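Sutcliffe Law Office Opens Second Location in Bodville, Adds Free Record-Clearing Evenings

BODVILLE — I've been putting off writing this because I'm better at talking to a judge than at announcing things, but here goes: my law office now has a second front door! Starting in March, Sutcliffe Law Office will see clients on Grirano Street in Bodville as well as at our old address in Jondov.

If you've never heard of us, we're a small criminal defense practice, and a big share of what I do these days is expungement. That's the legal word for getting an old arrest or conviction sealed or wiped from your record. A lot of people who could do it never file. They think it costs a fortune, or they think that shoplifting charge from when they were 19 went away by itself (it usually didn't, sorry).

Last year our Jondov office took 1,584 phone calls, and I answered more of them than my back would like. So many came from the Bodville side of the county that opening here was an easy decision. It's a long bus ride to Jondov for a half-hour meeting, and longer if you have to be back at work by lunch.

So what are we doing in the new place? Regular appointments, for one — misdemeanors, traffic matters, probation questions, license suspensions. And two evenings a month, starting at 6 p.m., I'll be holding free record-clearing sessions. There are 10 seats at each one. You bring whatever paperwork you've got, even if it's one crumpled letter from the court, and we go through it together and work out whether you can file.

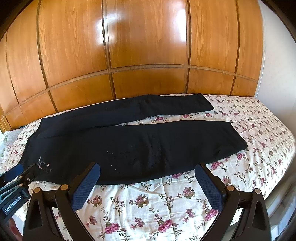 I can't promise every record can be cleared. Some charges don't qualify, and some need a few more years to pass. If that's where you are, I'll tell you that evening and write down the earliest date you can try, so you don't pay a filing fee for nothing. If you do qualify and want me to handle the petition, I charge a flat $200 on top of court costs, and you can pay it in 2 parts. You're also free to take your notes home and file on your own. Plenty of people do, and they do fine.

One more thing, since I get asked a lot: coming to a session doesn't make me your lawyer in any open case. If you have a court date coming up, please call and book a regular appointment — don't wait for an evening session.

To save a seat, call the Jondov office or stop by Grirano Street and put your name on the sheet at the front desk. Parking is behind the building, and the side door has a ramp.

Media contact: Sutcliffe Law Office, Bodville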